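Tire pressure and the winter I stopped trusting the dashboard light

I drive a nine-year-old hatchback with 2 sets of wheels, one for summer and one for winter. Until last fall I checked the tire pressure when the dashboard light told me to. The light came on maybe twice a year, I put some air in, and it went off. I thought that was the whole job.

In April I had the winter wheels taken off at Moges, the small tire shop out past the rail yard. Hagos Alemayehu has run the front bay there for as long as I have been going. He rolled one of my front tires over to me and ran his thumb along both shoulders. The center still had plenty of tread. The outer edges were close to done.

That pattern comes from running too low for a long time. He asked what pressure I kept them at and I had to say I didn't know. The light had been off all winter, so I had assumed they were fine. 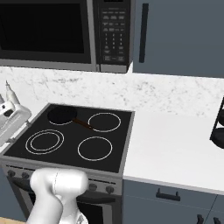

The system in my car only warns you when a tire is well below the number on the door sticker. You can lose a quarter of your pressure and see no light at all. My sticker says 33 psi in front. Hagos still had the readings from when the car came in, and the front left was at 26. It had probably been there since the first hard cold snap.

Cold air is the part I had not thought through. A tire loses a pound or so for every ten degrees the temperature drops. I had set mine in a warm garage in the fall, and then the car lived outside until spring. Nothing was leaking. The air inside just took up less room.

So I bought a gauge. I got the Odier, the plain dial one with the short hose, and I keep it in the door pocket. My brother-in-law, Kidus Bogale, has a digital one from Waro and says it is easier to read at night. We tried both on the same tire and they were within half a pound of each other, which is good enough for me. The gauge on the hose at the gas station read four pounds higher than either. I still use their air, but I don't go by their number anymore.
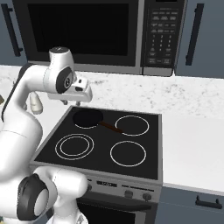 What I do now is check first thing in the morning, before the car has moved. Driving warms the tires and pushes the reading up. If I have to check after a drive, I write it down and look again the next day before I let any air out. I did it wrong once. I bled them down to 33 after a highway trip, and the next morning they were all at 29.

I also check the spare. Mine is a compact one that is supposed to hold 60, and it had 18 in it. It would have been no use to me on the side of a road.

As for fuel, I kept a log because I wanted to see it for myself. On one tank in late winter, before I knew any of this, I went 293 miles before filling up. On the summer wheels at the right pressure I have been getting 30 or 40 miles more. I know that isn't a fair test — warm weather helps, and summer tires roll easier. I will have a better comparison once the winter set has been on for a few weeks.

The worn pair could not be saved. Hagos offered to order the same ones again, but I went with a pair of Lurnow tires that cost a little less and had the same load rating. They are stacked in the basement with the date written on them in chalk.
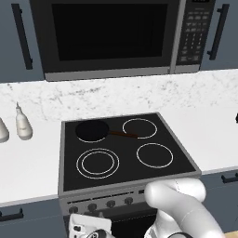 The microwave and the upper cabinets on either side of it.

One more thing about the caps. I was missing two of the little plastic valve caps and had never bothered to replace them. They keep grit and water out of the valve. Moges gave me a handful for free, and I put the extras in the glove box.

Next I want to look at the alignment, because the right side looks slightly more worn than the left and I don't think pressure explains that. I have an appointment before the wheels get swapped again.

We use cookies to remember your settings and to see which posts get read. By continuing to browse this site you accept their use. Accept | Manage preferences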